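Nivura 3 review: demonstration tooling for two-handed gripper work

Reading time: 4 minutes

Nivura is a desktop package for recording, cleaning and replaying hand-held gripper demonstrations. Version 3 adds two-handed alignment, a new segment editor and an export path to the Lynch planner. I have used it daily since July on a single workstation, mostly for cable and connector tasks, and this review covers the software only. The licence was paid for by my employer.

Installation

The installer is a single archive and a setup script. The script checks the graphics driver and stops with a readable message if the version is wrong. Everything else went in without intervention. Projects from version 2 open after a one-way conversion, so copy them first. The conversion drops user-defined segment colours, a small loss, but I had colour-coded several hundred segments and had to do it again.

Recording

The recorder takes a video stream and a finger-width signal for each gripper, and writes them to one file against a shared clock. Version 2 wrote one file per hand and left the merge to the user. Clock drift between the two hands was my main complaint then, and it has gone. Over a session of 26 recordings the offset reported by the built-in check never left the green band.

Start and stop can be bound to a foot switch. Bind it. The alternative is to close both grippers fully for a set interval, and the detector confuses this with an ordinary pause while holding a thin cable.

Pose estimation

Tracking runs offline, after recording. It is noticeably better than before when one hand passes in front of the other. Plain white surfaces remain a weakness: with few features on the work surface the estimate wanders slowly, and the smoothing stage hides the error where it ought to flag it. There is a confidence plot, but it sits two menus deep and is off by default. I would leave it on permanently — it is the most useful view in the program.

Segment editor

The editor is the reason to upgrade. It proposes boundaries from finger width and hand speed, and each can be dragged, split or deleted from the keyboard. Both hands appear on parallel tracks. A segment can belong to one hand or be marked as shared, and shared segments keep their relative timing when the planner stretches them.

Proposals are good for pick and place. They are poor for anything where the fingers stay closed and the object moves through them. For those tasks I turn the detector off and mark by hand, which takes longer but gives consistent labels.

The work I used for most of this review was power strip handling, with one gripper approaching the body and the other free to manage the cord. Short, awkward motions of this sort show up faults in a segmenter quickly.

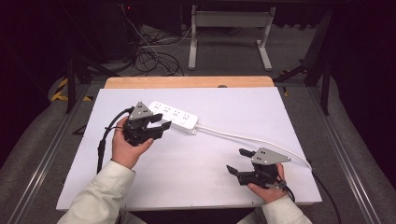
Power strip task, both grippers over the board.

Export and planning

Export to Lynch works on the first attempt provided the workspace limits are set beforehand. If they are not, the exporter accepts the project, runs to the end and then writes an empty plan without a warning. I reported this to Drasel, who publish Nivura, and received a ticket number.

Large projects are slow. At 2000 segments the timeline takes several seconds to redraw after each edit. Splitting the project by task is the only cure I have found.

Verdict

Recording and editing are solid. Tracking is adequate with the confidence plot open. The exporter needs proper error handling before I would let a new colleague use it unsupervised. Users of version 2 with two-handed data should upgrade; single-hand users can wait for the next point release.

Score: 4 out of 5

Comments

Parisa Hosseinzadeh
Does the foot switch need its own driver? Ours appears as a keyboard and version 2 ignored it.

Ismael Frota
@Parisa Ours is a keyboard type as well. Works in 3 once you tick "accept HID input" in the recorder settings.

Hideaki Arai
The empty plan fault also occurs if the limits are set but the units are left blank. Worth checking both. I moved to Bostberg for export and kept Nivura for editing.

Neusa Prado
Four is generous with that exporter. Agree on the editor though — the shared segments saved us a rewrite.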